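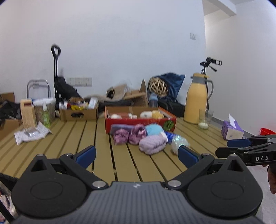
Ticket 272: Yarn sorting, two-gripper demonstrations
Project: Tudora
Status: Resolved
Assigned to: Maksym Kobzar

Reported: The policy trained on 500 demonstrations closes the fingers too early on soft skeins.

Finding: Left and right gripper logs were offset by 60 ms. Finger width was therefore paired with the wrong video sample.

Action: Clocks were aligned and the set was reprocessed. Training was repeated with 2 seeds. Early closing did not recur in either run.

Remaining: Sunday sessions are still to be reprocessed.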